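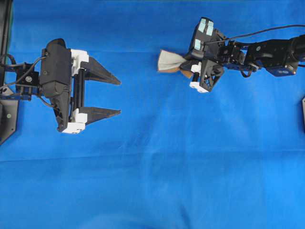
Jerdale Cloth Handling Set

Version notes and data card for the evaluation copy, 2020-04-10

Jerdale is a two-arm cloth handling kit sold by Vukolstead as a bench package: two arms, two end effectors, a camera at head position, control software and a set of recorded demonstrations. This card covers the recordings and the parts of the kit needed to interpret them. It was written during an evaluation of the kit and is not a substitute for the installation manual.

Contents

The evaluation copy holds 2164 episodes. Of these, 1705 are marked complete by the operator, 333 are marked failed, and the remainder carry no outcome label. Unlabeled episodes were kept. They should be left out of any success-rate calculation.

Each episode is stored in its own folder with:

head camera video
joint positions, left and right arm
gripper opening, left and right
pad readings, right gripper only
a short text file with task name, cloth type and outcome

Pad readings are missing from 10 episodes. The file exists in those folders but has a header and no rows. The loader returns an empty array and does not raise an error, so check the length before use.

End effectors

The two sides are different and should not be treated as interchangeable in training or in playback.

Left: parallel-jaw gripper with two long, tapering black fingers. The fingers travel on guide rails and are attached through white 3D-printed mounts. No pad data is recorded on this side.

Right: open-frame gripper with pale blue pads on the finger plates. It is the side that holds the cloth at the start of most episodes. Grayish cloth gripped near its center spreads out into a bow-tie shape, and the start pose in the text file ("center pinch") refers to this hold.

Gripper opening is normalized from 0 (closed) to 1 (open) on both sides. The physical travel differs, so equal values do not mean equal gaps. Conversion tables are in the calibration folder.

Work surface

All episodes use the blue fabric cover supplied with the kit. It is not stretched or clamped, and creases and soft wrinkles are present. Masks based on color alone work for the gray cloth, but the pale blue pads can be picked up as background if the threshold is set wide. Verstraete, the segmentation tool bundled with the kit, has a preset for this.

Tasks

handover: cloth passes from the right gripper to the left
spread: both grippers hold the cloth and move apart
lay flat: cloth is lowered onto the cover and released
edge find: the left gripper searches for a free edge while the right holds

Edge find has the highest share of failed episodes. Most failures are logged as missed grasps by the left gripper. The operator log does not separate a miss from a slip, and we did not relabel them.

Loading

Set the data path in the config file, then run the index script once. The index is rebuilt only if it is deleted. Adding folders later without deleting it will leave the new episodes out of the list with no warning. Left and right streams share one clock. The head camera runs on its own clock and is aligned by the loader using the sync file in each folder.

Evaluation remarks

Setup followed the manual without changes, apart from the cable routing. Cables at both wrists need enough slack for full rotation, and the manual gives no lengths. We set them by moving each arm through its range by hand with power off.

Playback of handover episodes was repeatable on the supplied cloth. With heavier fabric the right gripper needed a higher closing force than the default, and the recorded trajectories were no longer a good fit. Buyers who handle anything other than light cloth should plan to record their own episodes.

Known issues

Cloth type is blank in the earliest episodes.
Task names use both spaces and underscores. Normalize before grouping.
The Sinotberg export option writes the left and right arms in reverse order. Vukolstead lists a fix for the August release.
Pad readings drift over long sessions. Subtract the open-gripper baseline stored with each episode.

Use

The recordings may be used for internal testing and model training by license holders. Redistribution requires written permission from Vukolstead. The loader and index scripts are under a separate license, included in the scripts folder.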